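4. Building the second gripper and trying it on clothes

The first gripper was built in the shared workshop at Stonon and took most of June, mainly because the finger plates had to be cut again. For the second one we used the same drawings with two changes: the slots in the side plates were made 2 mm longer, so the fingers can be set further forward, and the cable now leaves through the back of the housing. The springs came from Buschmann and the printed parts were made on the workshop printer, with a layer height that we kept the same throughout.

Both grippers are held by hand. The plan is still to mount them on arms later, but we wanted to know first which grips work on cloth. Clothes are harder than the boxes and cups in section 3, as they have no fixed shape and the fingers can close on two layers when only one is wanted. 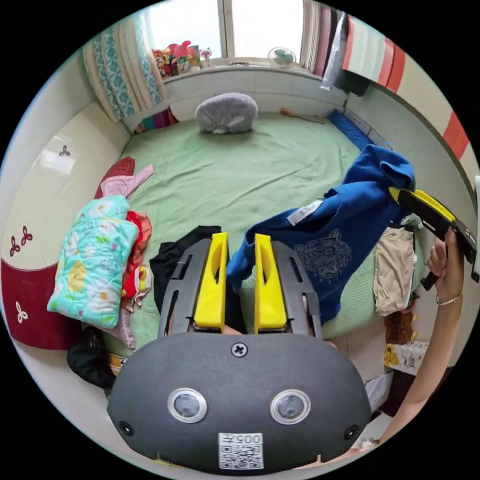 Fig. 4: Yellow fingers closed on a blue hooded sweatshirt, with the second gripper coming in from the right.

The folding trials were done at home on a bed. A bedspread gives a little under the fingers, and this made it easier to get hold of an edge than on the workshop bench – there the tips tended to slide over the cloth.

Each trial was written down in the log with the garment, the place of the first grip and the result. Thick cloth near a hood or a seam needed the fingers opened wider before closing. We aim to have 300 trials in the log before the Nastport meeting. The finger tips will be changed to a softer rubber after that, and the log sheet will get a separate column for the second grip.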